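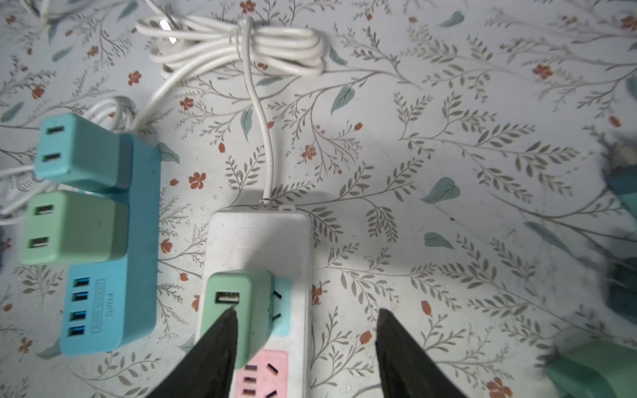 Plelier power strips: the gallery

I started this page because the catalog photos make every strip look like candy. They are prettier than the old beige bar under my desk, granted. Whether pretty is worth paying extra for is another matter, and after 19 comments on my last post I can tell I'm in the minority.

White strip, colored panels
The body is plain white, and each socket panel gets its own color, light blue on one and pink on another. Kamix calls this "zoned charging" in the shop listing. I call it paint. The slots on the pink panel run at several angles, the kind meant to take plugs from more than one country, and I'd still bring my own adapter to Jania.

Sky-blue strip
Same idea, louder. A blue like this suits a kid's room or a craft table. Mine would end up behind the couch where the color does no good at all.

Mint-green charger
Boxy, rounded corners, a single USB-A port on top. One port! For a household with 2 phones and a tablet, that's an argument waiting to happen.

The cord
Bundled in loose loops with a small white tie – the neatest it will ever be. The listing says 96 inches. I'd measure before planning a room with it.

The Amato wall-mount version goes up in October, if the store ever ships it.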